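Chapter 3
Surface Finish and Cleanability

3.1 Why finish matters

A surface that touches food, medicine, or skin is judged first by how well it can be cleaned. Strength, weight, and price come later in the selection process. A part that cannot be brought back to a known clean state has a short service life, whatever its other merits.

Cleanability depends on the material, the texture of the surface, and the geometry of the part. Chapter 2 dealt with the first of these. The present chapter takes up the other two and ends with the wipe test used in the laboratory exercises.

Texture is described by the height and spacing of small peaks and valleys. A molded part takes its texture from the mold wall. A polished mold gives a glossy part, and a blasted mold gives a matte one. Satin finishes lie between these limits and are common on household goods, where they hide fine scratches without holding much soil. Gloss shows wear early. Coarse matte surfaces hold grease in the valleys, and a cloth passes over it.

Geometry is treated separately. Flat floors drain poorly unless the part is tipped. Corners with a small inside radius collect residue that a sponge cannot reach. Rims, ribs, and raised lettering all add edges, and every edge adds time to the cleaning cycle. Printed marks add almost no height, but the ink may wear at a different rate from the plastic under it. The tray in Figure 3.1 has a smooth floor, a shallow lip, and a printed name.
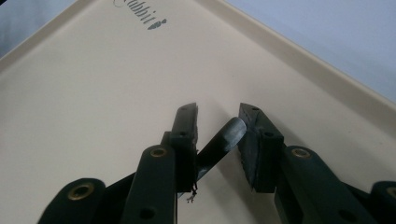
3.2 Terms used in this chapter

Soil: any unwanted matter on a surface, wet or dry.

Residual soil: the soil left after one full cleaning cycle.

Lip: a raised border that keeps liquid on the part. A lip is shallow if a flat cloth can follow it without being folded.

Dead zone: an area the cleaning tool does not touch in normal use. Dead zones are found by marking the part with dye, cleaning it once, and noting where dye remains.

3.3 The Gethin wipe test

The test was proposed by Caradog Gethin for molded kitchen parts and later revised by Yu-na Seol — the revised form is the one used here. A measured film of soil is spread on the part and left to dry for 49 minutes. The part is then wiped 3 times in one direction with a damp cloth under a fixed load. Residual soil is found by weighing.

Results are reported as percent removal. A part passes at 80 percent or higher. Parts that fail are wiped again with a fresh cloth, and both values are recorded. The second value does not change the result, but a large gap between the two suggests that the first cloth was overloaded.

Worked problems begin in Section 3.4. Students should review the units in Table 2.2 before starting.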